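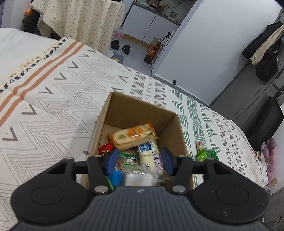
Service Desk Hamel
Vorgang: Etikettendruck Warenausgang, Ausgabe bricht ab
Kategorie: Drucken / Fachanwendung Lorkora
Priorität: 2 (hoch)
Status: geschlossen
Gemeldet von: Fouzia Khattak, Versand
Bearbeitung: Kaan Polat, Second Level
Beteiligt: Ferhat Karaca (Netzwerk), Covadonga Mateos (Anwendungsbetreuung Lorkora)
Erfasst am: 19/04/2023

Meldung der Anwenderin

Beim Druck von Versandetiketten aus Lorkora bricht die Ausgabe an Packplatz 3 wiederholt ab. Der Auftrag wird in der Anwendung als „übergeben“ geführt, das Etikett erscheint jedoch nicht. Einzelne Etiketten werden verzögert nachgedruckt, teilweise doppelt. Lieferscheine auf dem Bürodrucker sind nicht betroffen. Der Fehler tritt vorwiegend bei Sammelaufträgen auf. Um kurzfristige Bearbeitung wird gebeten, da die Abholung durch den Spediteur am Nachmittag erfolgt.

Verlauf

08:12 – K. Polat
Vorgang übernommen. Rückfrage an Frau Khattak: Wird am Gerät eine Fehlermeldung angezeigt, und sind weitere Packplätze betroffen?

08:25 – F. Khattak
Am Gerät leuchtet die Statusanzeige durchgehend grün, eine Meldung erscheint nicht. Die übrigen Packplätze drucken nach Auskunft der Kolleginnen und Kollegen einwandfrei. Das Aus- und Einschalten des Druckers hat gestern Abend für kurze Zeit geholfen, heute früh nicht mehr.

08:40 – K. Polat
Fernzugriff auf den Druckserver. Warteschlange von Packplatz 3 enthält 169 Aufträge, der älteste im Zustand „wird gedruckt“. Warteschlange angehalten, nach Rücksprache mit dem Versand geleert und den Dienst neu gestartet. Testetikett vom Server: Ausgabe fehlerfrei. Testetikett aus Lorkora: Ausgabe fehlerfrei. Sammelauftrag mit 30 Etiketten: Abbruch nach dem vierten Etikett.

Hinweis an den Versand: Bis auf Weiteres bitte über Packplatz 4 drucken. Aufträge, die bereits aus der Warteschlange entfernt wurden, sind in Lorkora über die Funktion „Etikett erneut ausgeben“ anzustoßen. Die Sendungsnummer bleibt dabei erhalten.

09:15 – F. Khattak
Die Umleitung auf Packplatz 4 funktioniert. Es wird darum gebeten, die Umstellung nicht zum Dauerzustand werden zu lassen, die Wege sind für die Sammelaufträge ungünstig.

09:50 – K. Polat
Treiberstand geprüft. Version identisch mit den übrigen Packplätzen. Seitenformat und Druckgeschwindigkeit stimmen überein. Netzwerkkabel vor Ort getauscht, keine Änderung. Dauer-Ping auf das Gerät zeigt während des Sammeldrucks unregelmäßige Aussetzer. Weitergabe an Netzwerk.

10:35 – F. Karaca
Switch-Port geprüft, keine Übertragungsfehler, Aushandlung korrekt. In der Adresstabelle wechselt die Zuordnung der IP-Adresse des Druckers jedoch zwischen zwei Hardwareadressen. Es liegt somit ein Adresskonflikt vor. Die zweite Hardwareadresse gehört zu einem Handscanner-Dock der Marke Kaven im Bereich Wareneingang. Das Gerät bezieht seine Adresse per DHCP, der Drucker ist fest konfiguriert.

10:48 – K. Polat
Laut Adressplan müsste die Druckeradresse außerhalb des DHCP-Bereichs liegen. Bitte um Prüfung, ob der Bereich verändert wurde.

11:05 – F. Karaca
Bestätigt. Der Bereich wurde im Oktober im Zuge der Anbindung der Kaven-Docks vergrößert. Der Adressplan wurde dabei nicht nachgeführt. Die feste Adresse von Packplatz 3 liegt seitdem innerhalb des vergrößerten Bereichs. Der Konflikt tritt erst auf, wenn der Server diese Adresse tatsächlich vergibt.

11:20 – K. Polat
Vorgehen abgestimmt:
Für den Drucker wird eine Reservierung anhand der Hardwareadresse angelegt, die feste Konfiguration am Gerät entfällt.
Das Dock erhält nach Freigabe der bisherigen Lease eine neue Adresse.
Der Anschluss auf dem Druckserver bleibt unverändert.

11:45 – F. Karaca
Reservierung angelegt, Lease des Docks gelöscht, Dock neu gestartet. Adresstabelle eindeutig.

11:58 – K. Polat
Drucker auf DHCP umgestellt und neu gestartet. Sammelauftrag mit 30 Etiketten aus Lorkora vollständig ausgegeben, keine Aussetzer im Ping. Wiederholung mit gleichem Ergebnis.

Offen ist die Frage der doppelten Etiketten. Zuweisung einer Teilaufgabe an die Anwendungsbetreuung.

13:10 – C. Mateos
Zu den Dubletten: Lorkora übergibt einen Auftrag erneut, wenn innerhalb der eingestellten Wartezeit keine Rückmeldung vom Druckserver eingeht. Bei gestörter Verbindung kann derselbe Auftrag daher zweimal in die Warteschlange gelangen. Das Verhalten ist vom Hersteller so vorgesehen. Eine Anpassung der Wartezeit wird nicht empfohlen. Doppelt gedruckte Etiketten tragen dieselbe Sendungsnummer und sind zu vernichten. Eine doppelte Abrechnung durch den Spediteur Arkar erfolgt erst beim Scan und ist im Protokoll nicht erkennbar.

13:30 – F. Khattak
Zur Kenntnis genommen. Die doppelten Etiketten wurden ausgesondert. Packplatz 3 ist wieder in Betrieb.

15:40 – F. Khattak
Keine weiteren Abbrüche. Abholung planmäßig erfolgt. Der Vorgang kann aus Sicht des Versands geschlossen werden.

Ursache

Adresskonflikt zwischen Etikettendrucker und Scanner-Dock infolge eines erweiterten DHCP-Bereichs.

Lösung

Reservierung für den Drucker eingerichtet, Lease des Docks erneuert.

Folgeaufgaben

Abgleich aller fest konfigurierten Geräte in Lager und Versand mit dem aktuellen DHCP-Bereich. Zuständig: F. Karaca.
Nachführung des Adressplans. Zuständig: F. Karaca, Freigabe durch Ilgın Kırmızıgül, Leitung IT-Betrieb.
Ergänzung der Anleitung „Etikettendruck Versand“ um den Abschnitt zur erneuten Ausgabe. Zuständig: C. Mateos.

Vermerk I. Kırmızıgül: Änderungen an Adressbereichen sind künftig nur mit vorliegender Aktualisierung des Adressplans freizugeben. Die Folgeaufgaben werden als eigene Vorgänge geführt.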